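Vusenach Reading Room Refurbishment
Second progress report to the Brerkedmont Fund
Date of report: 2019-03-19

1. Period covered

Work carried out from the start of January to the date above. The first report dealt with surveys and the choice of contractor and is not repeated here.

2. Damp and floor

The north wall was stripped to the brick over a length of 38 metres, including the return into the entrance passage. Readings at skirting height remained above the agreed limit for longer than the programme allowed, and replastering began nine days late. A lime plaster was used in place of the gypsum named in the original specification. The change was approved in writing by the Fund and carries no extra cost to the grant.

The floor was lifted in the main room only. Joists under the two west bays had softened at the bearing ends and were cut back and spliced. The boards have been relaid and sanded but not sealed. Sealing will follow once the heating has run for two full weeks.

3. Heating and lighting

The old boiler has been removed. The replacement is in position and has been pressure tested. Commissioning is outstanding, as the gas meter has to be moved to the outside wall and the supplier has not confirmed a date. Temporary electric heaters are in use and their running cost is being met from our own funds.

Ceiling lights are complete in the main room. In the Macapagal Room the wiring is in place but the fittings delivered were of the wrong colour temperature and have been returned.

4. Book stock

A full check of the stock was made before it went into storage. The count was 1,129 volumes on the open shelves and 456 in the local history collection. Of the latter, 2 showed active mould and have been sealed in bags pending advice. All other local history items are boxed and held at the Oteo store, where humidity is logged daily.

The catalogue has been corrected against the shelf check. Duplicate entries were merged, and missing items are now marked as such.

5. Furniture

Shelving uprights have been repaired and repainted. New shelves for the children's section are on order. Table surfaces are to be pale green throughout, in line with the colour scheme agreed at the last review. 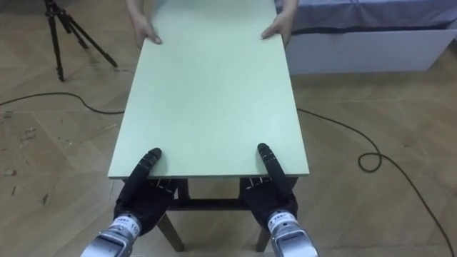
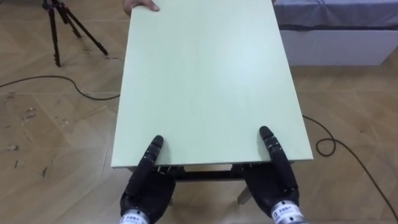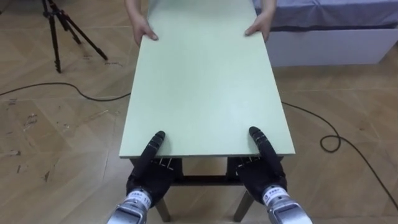

Chairs will be re-covered locally. Two quotations have been received and a third is awaited; the lowest so far is within the budget line.

6. Spending

Building work is within budget. Heating is likely to exceed its line by the cost of the meter move, and we ask that the underspend on surveys be transferred to cover it. A revised cost table will be sent separately once the supplier's charge is known.

7. Next period

Commissioning of the boiler, sealing of the floor, refitting of lights in the Macapagal Room, and return of the open shelf stock. The local history collection will stay at Oteo until wall readings have been within the limit for four weeks running.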